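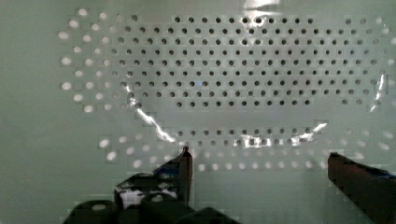 그림 1. 손목 카메라 화면. 구멍이 촘촘한 연녹색 면 앞에서 두 손가락이 벌어져 있다.

## 로봇 조작 실습 견학 자료 (Stundon 실습동)

8월 견학은 Panthorpe 강의와 연계된 시간이며 실습동 221호에서 진행한다. 시연은 약 60분이고, 2개 조로 나누어 들어간다. 먼저 들어간 조가 시연을 보는 동안 다른 조는 옆방에서 Priner 제어 프로그램의 기록 화면을 본다.

### 1. 손목 카메라

손목 카메라는 팔과 함께 움직이므로 물체에 가까이 갈수록 시야가 좁아진다. 그림 1처럼 한 면이 화면을 거의 채우면 주변 물체와의 위치 관계를 알기 어렵다. 밝은 반사가 화면을 가로지르는 경우에는 표면의 경계를 잘못 잡을 수 있다. 투명한 물체를 다룰 때 자주 나오는 문제이므로 3주차에 배운 깊이 추정 부분을 다시 읽고 온다.

### 2. 위에서 내려다보는 카메라

작업대 전체의 배치는 위쪽 카메라로 확인한다. 장난감 음식과 그릇, 소형 오븐이 한 작업대에 있으므로 팔이 지나갈 길도 함께 따져야 한다.
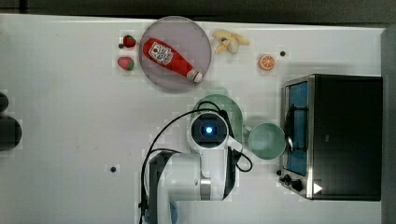
컵은 손잡이 방향에 따라 접근 각도가 달라진다. 손잡이가 팔 쪽을 향하면 손목을 크게 돌리지 않고도 접근할 수 있지만, 오븐 문 바로 옆에서는 손가락을 벌릴 공간을 따로 계산해야 한다. 케첩 병처럼 길쭉한 물체는 놓인 방향을 먼저 구한 뒤 잡을 위치를 정한다. 이 순서는 Lindsay 교재의 파지 계획 장과 같다.

### 3. 견학 중 유의 사항

- 바닥의 노란 선을 넘지 않는다.
- 팔이 멈춰 있어도 작업대에 손을 올리지 않는다.
- 질문은 동작이 한 번 끝난 뒤에 한다.

### 4. 제출물

두 카메라 중 하나를 골라, 그 화면만으로 판단할 수 없는 정보를 A4 한 쪽에 정리한다. 그림을 직접 그려 넣어도 된다. 다음 수업 시작 전에 강의실 앞 제출함에 넣는다.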